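Tomley Bedroom Pack for Plarbridge Simulator
Set-up Guide, Section 4: Loading and Running the Toy Pick-up Task

4.1 Before you start

The Bedroom Pack must be installed and licensed (Section 2). Close any other scene that uses the arm controller.

CAUTION: Do not load a task while the arm is in motion. Joint targets from the previous task are kept until the controller is reset.

4.2 Load the task

1. Open Scenes > Bedroom and select Toy on Bed.
2. Set Episode length to 360 steps. The pack default is 1,000 and leaves the arm idle for much of the run.
3. Set Seed to 258 if you want your layout to match the reference set. Any other value moves the toy and changes the drape of the blanket.
4. Press Reset, then Settle. Cloth settling takes about 815 steps and does not count toward the episode.
5. Press Run.

During a grasp the two fingers should close across the body of the green toy, with one finger on each side.
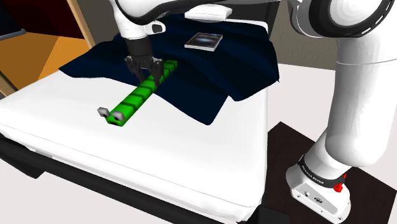

Mwajuma Kimaro: On our install the toy slid out at this stage until we raised finger friction one notch. The grip force setting made no difference. Could the guide mention it?

Finger friction is under Physics > Contacts. Raise it one notch at a time and reset the scene after each change. Values above High can cause the toy to jitter against the blanket.

4.3 Check the open position

1. Press Pause, then select Gripper > Open.
2. Jog the wrist until the fingers hang over the bed, clear of the toy. Use the Fine setting near the sheet — the Coarse step is large enough to push a fingertip into the mattress.
3. Confirm that Contact reads None for both fingers.
4. Save the pose as Pre-grasp.

NOTE: The blanket is a soft body and has its own collision layer. If Contact reports a touch with nothing near the fingers, turn Cloth margin down and repeat step 3. 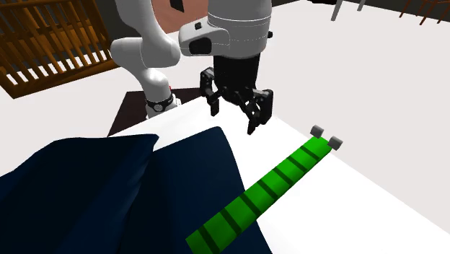 Figure 4-2. Gripper open above the bed, toy not held.

4.4 Save the run

Select File > Export Episode. Joint positions, finger width and contact flags go into one log. Camera views are written separately and only if Record Views was on before you pressed Run. Turning it on partway through has no effect until the next reset.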